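Small Business Shipping, Unit 3: What a Parcel Really Costs You
Notes by Yareli Manríquez

Okay, so last unit we priced the product and everybody left happy. Now we have to mail it! This is where a lot of first-year sellers quietly lose their profit, and I was one of them (my first December selling candles went to the carrier, pretty much all of it).

Start with the two weights. Actual weight is what your scale says. Billable weight is what the carrier charges you for, and if your package is big and light, they'll go by its size. You multiply length by width by height, divide by the carrier's number, and compare. Whichever weight is higher wins, and it's never in your favor.

For our class problems we use a made-for-homework shop called Godby and a carrier called Peseo. Godby sells scarves. A scarf in a box bills at 3 pounds with Peseo, and the same scarf in a plastic mailer bills at 2. Same scarf, same customer! Over 720 orders that one pound adds up to real money, so please do the math before you fall in love with a cute box. 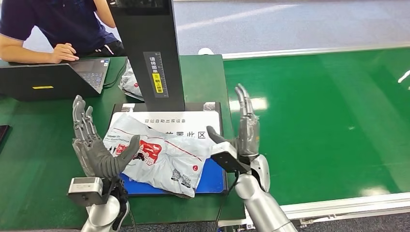

A white plastic parcel bag.

Bags don't work for everything, of course. Anything with corners will poke through, and anything that breaks needs padding on all sides. Candles, mugs, picture frames: box them. Clothes, fabric and soft toys are fine in a bag, and I'd still put them in an inner sleeve for rainy porches. 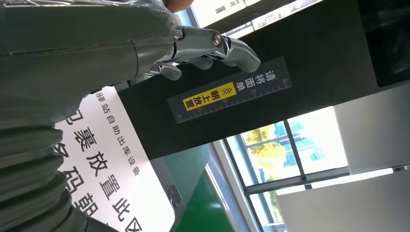
Measuring is where I take off the most points, so slow down on this part. Measure the package after it's sealed, at its fattest spot, and round up the way your carrier's rules tell you to. I'm a big fan of having a scale marked right where you work, like the black strip on the pickup machine with its white tick marks and the 10, 15, 20, 25 and 30 along it. Stick a cheap tape to the edge of your packing table and you'll never hunt for a ruler again.

For next time: Godby shipped 781 orders through Wihongi, all boxed. Work out the billable weight per order from the rate sheet, then redo it with mailers. Show your steps, and bring questions about returns, we'll start there.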